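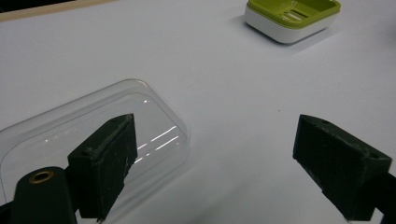

Two-part soap dishes chosen for Cumgate House washrooms

Residents of Cumgate House will find a new soap dish at every shared basin when the building reopens its upper floors in January. The Draltavcombe Housing Service has confirmed that the dish, a lime-green slotted tray on a white base, will replace the mixture of saucers, sponge holders and shop-bought dishes now in use. Clear plastic containers are being introduced at the same time for residents who prefer to keep their toiletries in one place and carry them to and from their rooms.

The decision follows a trial on the first floor which ended last month. Bar soap had become a regular subject of comment at residents' meetings, chiefly on account of the residue left on the basin surrounds and the time spent removing it each morning. The Housing Service considered moving the whole building to liquid soap in wall dispensers, but a majority of those who replied to the consultation asked to keep the choice of a bar.

"The request was a modest one and we were glad to be able to meet it," said Imke Lenz, Residential Services Manager. "People wanted somewhere to put the soap down that could be cleaned properly. We looked at several dishes and settled on the one that gave the cleaning team the least trouble."

The dish

The upper tray has a raised rim and a recessed floor, with parallel slots near the centre for drainage. It rests on a thicker base with rounded corners. The two parts are separate pieces, so that the tray can be lifted away and the base emptied and rinsed. One-piece dishes with ridges were also tried. They were cheaper, but soap collected between the ridges and the dishes had to be soaked before they would come clean.

A ceramic dish was withdrawn from the trial in its first week after two were chipped against the taps. The Housing Service has asked that ceramic and glass dishes belonging to residents should be kept in bedrooms and not left at the shared basins.

The colour prompted more correspondence than any other part of the proposal. White, grey and green were offered in the consultation, and green was preferred by 43 of those who responded. Several residents pointed out that a pale dish is hard to see against a white basin surround, particularly by anyone who has taken off their glasses to wash. Celeste Bragança, who represents the second floor on the residents' forum, said that this argument had settled the matter for her.

"I had written in favour of grey," she said. "I have since used the green one for a month and I can find it without looking for it. I withdraw my objection, although I still would not choose the colour for my own home."

The supplier, Flalell, has agreed to deliver 100 dishes in the first consignment. Any not needed at the basins will be held in the ground-floor linen room as replacements. Residents who find a dish cracked or missing a part should report it at the front office, which can issue a new one between 10 in the morning and noon on any weekday.

Clear containers for toiletries

The clear containers are optional. They are shallow, with rounded corners, and are intended for items such as toothbrushes, combs and small bottles. They may be taken to the washroom and home again, or used on a shelf or desk in a resident's room.

Transparent plastic was specified at the request of the cleaning team, who are required to move belongings left on the surrounds before wiping down. When the contents of a container are in plain sight, its owner can often be traced without anything being opened or tipped out. Name labels will be supplied with each container and should be fixed to the outside of the rim, where they are less likely to lift in the wash.

Containers left in the washrooms overnight will be placed on the shelf by the door. They will be kept there until Friday of the same week and then taken to the front office. The Housing Service wishes to make clear that nothing will be thrown away at this stage, and that the existing lost property arrangements are unchanged.

Residents are reminded that the containers are not suitable for storing a wet bar of soap. They have no drainage, and a bar left in one will soften. Those who wish to use their own soap at the shared basins may put it on any dish that is free, and should take it away with them afterwards.

Cleaning arrangements

Cristóvão Vilela, who supervises the morning cleaning round, has prepared a short set of instructions which will be displayed in each washroom. They ask residents to leave the dish standing to the left of the basin, to keep the tray seated on its base, and to refrain from lining it with paper towel. The last of these was a common habit during the trial. The paper breaks up when wet and blocks the slots.

Each dish will be taken apart and washed in warm water with ordinary washing-up liquid as part of the daily round. Abrasive powders will not be used, as they dulled the finish of a sample left with the cleaning team during the summer. A more thorough wash will take place every Friday, when the dishes will be collected in the late morning and returned by 3 in the afternoon. Liquid soap will be available at the basins during those hours.

Mr Vilela reported that the surrounds on the first floor had needed less scraping during the trial than at any time since he joined the building. He added that the bases should be emptied by whoever notices that they are full, and that residents need not wait for the cleaning round to do so.

Comments from the trial

Most of the remarks entered in the first-floor comments book were favourable. One resident observed that small ends of soap tend to settle over the slots and stick, and suggested that they be pressed on to the new bar instead of being left to dry. Another asked whether the base could be fitted with rubber feet. The Housing Service has raised the question with Flalell and expects a reply before the remaining floors are supplied. In the meantime, a dish that slides should be moved further back from the edge of the surround.

Renzo Galli, a resident of the first floor, asked that the old dishes should not go to waste. Those in sound condition have been washed and boxed, and may be collected from the linen room by anyone with a use for them. Mr Galli has taken several for the greenhouse, where they are to stand beneath seedling pots.

A request for lidded dishes, suitable for travelling, has not been taken forward. The Housing Service does not supply travel goods, but the front office can give details of local shops which stock them.

Accessibility

The position of the dishes was reviewed with Alžběta Murín, the building's occupational therapist, before the order was placed. On her advice, the dishes at the lower basins will be set closer to the front than those at standard height, so that they can be reached from a seated position. Residents who find a bar of soap difficult to grip may ask for a pump bottle to be kept at a particular basin, and need give no reason for the request.

Ms Murín will also be available on the second floor during the week of reopening to discuss the layout of the washrooms more generally, including the height of the mirrors and the towel hooks. Appointments are not necessary.

Timetable

Dishes will be put out on the second floor first and on the upper floors once redecoration is complete. The Ji Annexe, which has private washrooms, is not included in the present order. Annexe residents who would like a dish or a container may add their names to the list held at the front office, and any remaining stock will be offered to them in the order in which names were received.

There is no charge to residents for either item. Dishes remain the property of the building and should be left at the basin when a resident moves out. Containers may be kept.

Samples of the soap dish and the clear container may be seen at the front office during opening hours. Written comments should be addressed to Imke Lenz, Residential Services, Cumgate House, Draltavcombe, or left in the box beside the ground-floor lift.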